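Workshop notebook, October, just after 4 p.m.

Second day on the banners for the Pride march and I've finally got a system going. Virgilio Enriquez dropped off the route map this morning (we now start at Imden Square and finish by the Cocco fountain, so the hill comes at the beginning, hooray for my knees). The council has us down as 34 walking groups, up from last year, and every one of them wants to be near the drums!

Stencils first. The big lettering for the front banner is cut, but the Q came out wonky and I'll redo it tonight. Purple ink is running low. I rang Inora and they can send more, only not before the weekend, so purple goes on the lead banner and the small placards get pink.

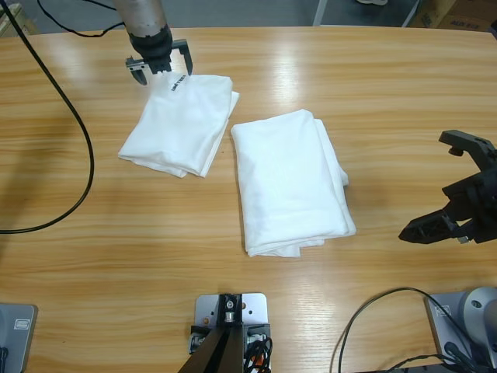

Sashes for the stewards: 100 ordered, and Virgilio wants the trans flag colours on one side and the rainbow on the other. Lovely idea, twice the work. I've tried one with the iron-on tape and the edge puckers, so I'm stitching them instead. If anyone reading this has a walking foot that fits the old machine, please leave it in my drawer.

The petition on the name-change fees stood at 1641 signatures at lunch and was at 2156 when I looked again with my tea. Somebody must have shared it somewhere big! 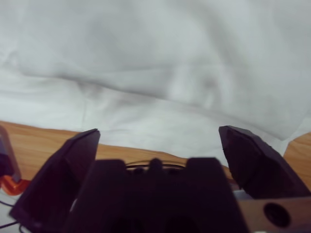
Still to sort: poles. The Movolar ones are light but they bend in any sort of wind, and last year ours folded up right outside the town hall. I'd sooner have the heavy ones and swap carriers halfway. Ask the choir, they've got the shoulders for it.

Red ink lid is cracked, keep it upright.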